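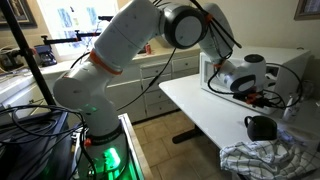 How to Clean a Microwave That Stands on a Table

Friday, April 26, 2019

In our kitchen in Kokbridge the microwave does not have its own shelf. It stands on a white table near the wall, and the same table is used for mugs, for bread and for everything that people put down when they come in. I clean this corner once a week and I do it always in the same order. I wrote the order down for my own use first, and later two people asked me for it, so now it is a page.

You need
A mug that can go in the microwave, without any metal on it
Water
One lemon, or 2 spoons of white vinegar
Two soft cloths, one for wet and one for dry
A little dish soap
An old toothbrush

The whole work takes 25 minutes, and part of this is only waiting.

Step 1. Clear the top
The top of a microwave is flat and wide, and so it becomes a shelf. In the picture there is also something small and dark lying there, at the back edge by the wall. Things at the back are easy to forget, and when you move the microwave they fall behind it. Take everything down before you touch the machine. Also take away the mugs that stand in front, or you will hit one with the door. I broke a good one like this in October.

Step 2. Make the steam
Fill your mug half with water and squeeze the lemon into it. Put the pieces of lemon in too. If you use vinegar, open the window first, the smell is strong. Put a wooden stick or a wooden spoon into the mug, so the water does not jump up suddenly when it boils. Check that the spoon has no metal part.

Heat it on full power until the window is covered with steam. For our microwave, which is an old Hutska, this is 3 minutes. Yours can need less. After this keep the door closed for 7 minutes more. Do not open it to look. The steam must have time to make the dry food soft.

Step 3. Wipe the inside
Take the mug out with a dry cloth, the handle can be very hot. Take out the glass plate and wash it in the sink with dish soap. If the plate is still hot, wait a little, because cold water can crack it.

Now wipe in this order: ceiling, back, sides, floor. The ceiling is the dirtiest place and most people forget it. If some spot stays, dip the cloth in the lemon water and hold it on the spot for one minute. Do not scratch with a knife. Under the plate there is a ring with small wheels, and for this ring I use the toothbrush.

Step 4. The door
Clean the window from both sides. Then go along the edge of the door, where the fat collects in the corner. Use a cloth that is only a little wet. Water should not run into the holes or into the buttons.

Step 5. Outside and behind
Unplug the microwave. Wipe the top, the sides and the front, and dry them with the second cloth. Pull the microwave forward slowly, with two hands, and clean the table under it and behind it. Crumbs go there all week. On a white table old coffee rings are easy to see; a paste of baking soda and water takes them off, but try it first in a corner.

Push it back, but not fully to the wall. Your manual will say how much air it needs. Ours stands a little turned, so the door opens better to the side where we come from.

Step 6. Put things back
Put back only what you use every day. I keep the top empty for as long as I can, usually until Sunday.

Dark mugs
Glossy black mugs look clean when they are not. Look inside under a lamp. For tea marks, use the same baking soda paste, leave it for a few minutes and rinse well.

If there is still a smell
Leave a small open bowl of baking soda inside overnight and take it out in the morning before somebody starts the microwave.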